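Speaker notes: The Cedetti Bar Service Kit, second review session
Vemberg Hospitality Equipment Forum
Sun 9 August
Speaker: Evaristo Bianchini, Zomuvstead Equipment Review Office

Opening (before first slide)

Thank the Forum for the invitation and for the second slot. Those who attended in June will recall that the first session dealt with contract terms and floor space. Today's remarks concern the kit itself: what is delivered, what must be in place at the venue before it can be commissioned, and what the review office was able to establish during the evaluation period.

State clearly that Zomuvstead was not paid by the supplier. The kit was on loan under the standard terms, and the supplier received the draft findings at the same time as our members.

Slide: What is on offer

Cedetti is sold as a service with equipment attached. A subscribing venue receives an arm, a gripper, a fixed table with mounting hardware, and a set of bar items from an approved list. Training for the house drinks is carried out at the venue or at the supplier's shop in Barajas. The subscription covers repairs, software updates and retraining when the menu changes, up to a limit of two menus in a contract year.

Pause on the limit. Several members have asked about it in writing. A seasonal menu counts as a menu. A change of glass does not, provided the new glass is on the approved list. A change of bottle is treated case by case, and members should ask for that answer in writing before signing.

Slide: The approved list

This is the part of the offer that drew the most attention from our reviewers. The list is longer than expected and consists of ordinary bar goods. Bowls, cutting boards, serving trays, napkins, a muddler and wire racks may all be bought from regular trade suppliers. Venues may propose substitutes. Each one is subject to an acceptance visit, and the waiting time for a visit was six working days in our case.

Members with existing stock should go through the list item by item. Racks deserve particular care. Wire racks differ in the height and spacing of their rings, and the supplier's staff asked us to settle on our models early and not to mix them afterward.

Glassware: the list accepts both stemmed glasses and mugs. Stemmed glasses carry a separate breakage clause (section 3 of the handout). Read the clause aloud if time permits. The venue bears the cost of glass broken during training hours; the supplier bears it thereafter.

Slide: Installation

The table must be level and must not be moved after calibration. The supplier will not commission a table on casters. Cable runs should be agreed with the venue's electrician before the delivery date, and the operator's station has to be placed where the stop button on the pendant can be reached without crossing in front of the arm.

Our own installation was delayed by a disagreement over the floor anchors. The matter was resolved with the building manager and does not reflect on the product. Mention briefly and move on.

Slide: How the evaluation was run

Reviewers worked in pairs. One held the pendant, the other kept the written log. The drinks chosen were cold tea served in a stemmed glass, and a citrus drink over ice. Starting layouts were changed between sessions so that results would not depend on a single arrangement of the table.

Remind the audience that the log records three classes of entry: completed, completed with assistance, and stopped by operator. The full log is available on request from the Zomuvstead office. Please do not quote individual entries without the summary page, as they are easily misread in isolation.

Findings to stress:
Handling of bottles was judged suitable for a staffed bar.
Handling of napkins was judged not yet suitable for service in front of guests.
Cleaning between sessions took longer than the supplier's brochure suggests, chiefly on account of the boards.
Support by telephone was prompt and courteous on weekdays. Weekend support is an additional charge.

Slide: The table in use

Allow the audience time with these. Take questions on layout only, and hold questions on price for the end. 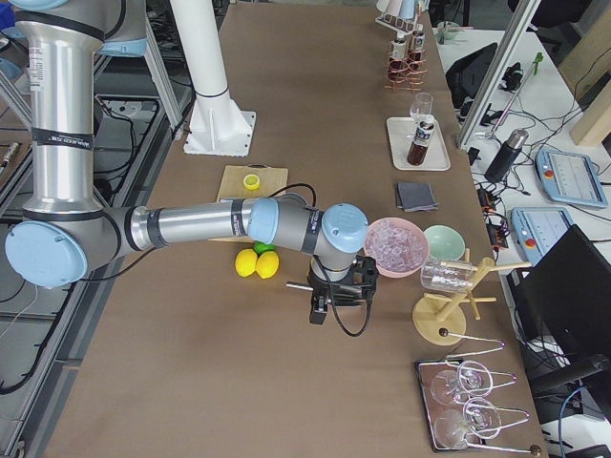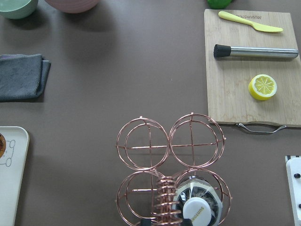

The copper-colored rack and the cutting board are both list items.

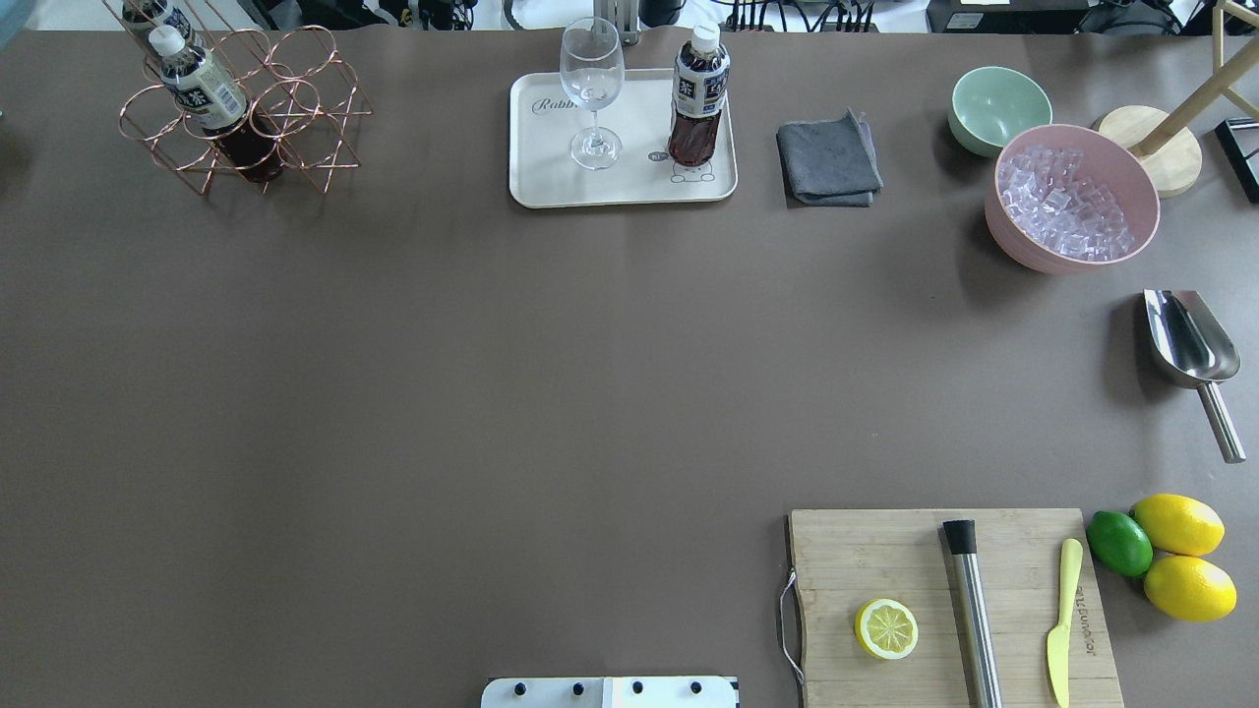 Remark received from Oriana Feld after the June session, to be read in full: My concern is with the menu limit and who decides what counts as a change. We rotate our drinks every few weeks, and under the terms as I understand them we would use up the allowance before summer. I would sooner pay a higher monthly fee and have the retraining left open. Has the supplier been asked whether it would offer that?

Reply: the question was put to Cedetti in writing. The supplier is prepared to discuss an open arrangement with venues that sign for 2 years, but has not published a rate. Members who wish to be included in a joint inquiry should leave their names at the Zomuvstead desk before the afternoon session.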